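Haldane Tabletop Set-Up Guide
Section 4: Fitting and caring for the marble-pattern work surface

This section covers the patterned top sheet supplied with the Haldane table. Complete Section 3 first. The table frame must be level and all frame bolts tight.

You will need:
Top sheet, part 676
Soft cloth
Mild dish soap
Tape measure
Edge clips (bag marked Jano)

4.1 Laying the sheet

1. Wipe the table with a damp cloth and let it dry fully.
2. Unroll the sheet face up and leave it flat overnight. A sheet that is still curled will lift at the corners.
3. Set the long side against the back of the table and lower the rest slowly toward the front.
4. Smooth from the center out with the cloth. Do not use a scraper.
5. Press an edge clip onto each corner until it clicks.

Note: The pattern has no top or bottom. Turn the sheet whichever way puts the cleaner edge toward you.

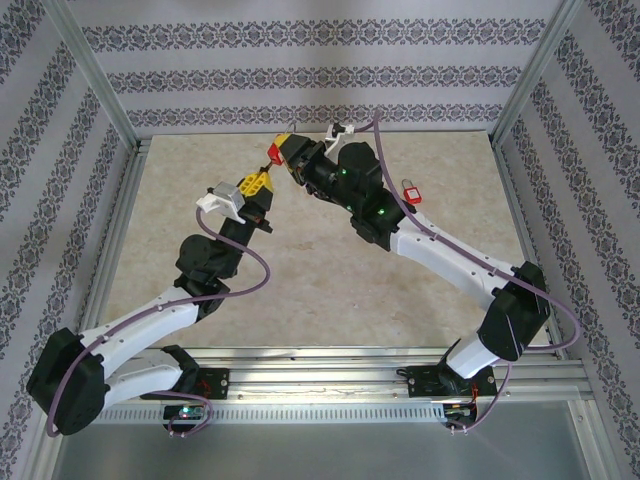 If the sheet shifts after the clips are on, take off the two front clips, slide it back into place and refit them. Do not pull on a sheet that is clipped on all sides – it will stretch and stay stretched.

4.2 Cleaning

1. Clear small blocks and loose parts off the surface.
2. Wipe with warm water and a drop of dish soap.
3. Wipe again with plain water and dry with a clean cloth.

Caution: Do not use acetone, bleach or scouring powder. They dull the pattern and the damage is not covered.

4.3 Replacing the sheet

Replace the sheet when the pattern has worn through or an edge has split. Order part 676 from Skokico. Sheets from the older Gumden table are 151 mm shorter and do not fit.

Section revised by Flora Crichton, 6 December 2018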